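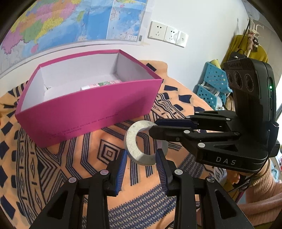

Skumosmont Handheld Group – equipment planning

README for the kit budget folder
Last edited 11 Oct 2026

Hi! If you're reading this you probably want to know what we own, what we're asking for next, and why the spreadsheet has a tab called "boring stuff" (it's the most expensive tab, please open it). I keep this folder and I wrote this file, so any opinions in it are mine.

What the kit does

We record two-handed handling tasks with hand-held grippers, one per hand, in ordinary rooms with ordinary objects. Passing a ring from one pair of jaws to another, putting things in boxes, that kind of thing. Each gripper has parallel jaws with grip pads and small round markers on them. The recordings go to the Cheung project, which has its own README, so I won't repeat the file formats here.

What's in this folder

budget.csv – one line per item, with price, supplier, status and who it's for
quotes/ – the PDFs as suppliers sent them, not renamed (sorry, I know)
spares.csv – pads, cables, marker stickers, screws
planning_notes.txt – my running notes, messy but searchable
old/ – last year's version, kept for the prices only

How to read budget.csv

The status column has three values: "have", "quoted" and "wish". A line only moves to "quoted" when there's a PDF in quotes/ with the same reference. If you change a price, put the old one in the note column so we can see where it came from. Prices are in dollars before tax and shipping. Shipping has its own line, and I learned that one the hard way in April, when a single crate from Turkeck ate most of what we'd put aside for cables.

What we're asking for

The big request is 2 more grippers, so a second pair of hands can record while the first pair is being cleaned or charged or just fussed over. Brulel has quoted us 800 per gripper body. Pads and cables come on top, and so does a padded case (I fought for the case – these things get carried up a lot of stairs).

After that, in the order I'd spend the money:

Grip pads. They're the part I most want a full drawer of, and they cost next to nothing compared with a lost afternoon. 15 pairs is the number in the sheet.

Cables. Longer ones, with a strain relief at the gripper end. People reach and twist and turn around with these things, and the cable goes wherever they go.

Storage. Drives, plus a second set of drives kept somewhere else. I've written this as one line on purpose so it doesn't get cut in half.

Objects. Yes, objects need a budget too! Rings, small packets, boxes of different stiffness. We want things with holes, things with edges, things that are awkward to hold on to. Most of it can come from a hardware store, so please keep your receipts.

What we're not asking for

Table-mounted arms. It comes up at every planning meeting, and I'd love one, but the arm is only the first bill. There's the mount, the safety setup, the training and the floor space, and we've priced none of it. It's sitting under "wish" with a blank price and it can stay there until someone brings me a real quote.

Things I'm unsure about

The service plan from Brulel covers 3 years and I go back and forth on it. It covers the gripper body, but the pads and cables are on us, and those are what we go through. If you've had a body repaired by them, with or without the plan, add a line to planning_notes.txt with what you paid and how long you waited.

Turkeck also sells pads that are supposed to fit. I've asked for a sample pair. Please don't order a full set until we've tried them on both jaws.

Editing this folder

Pull before you edit, one change per commit, and say in the message which line you touched. Quotes go in as PDFs only. If a quote has expired, leave the file where it is and set the line back to "wish".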